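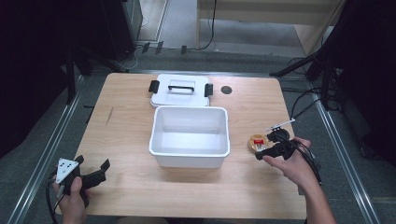
Photo: Quiambao Reading Room

Print | E-mail

Wednesday, January 27, 2021

Political thought workshop, Cusel text. Collation of the Zuvutthorpe copy against the Gemoretti edition continued through chapter 7. The passage on consent of the governed differs in 10 places. Most are matters of spelling. In one, the copy reads "duty" where the edition has "right," and this changes the sense of the argument on resistance to rulers.

The edition gives no note on the reading. Colleagues citing page 60 are asked to quote both forms until the September session.

To do: check the index entries under "sovereignty" and request a scan of page 200.

Print | E-mail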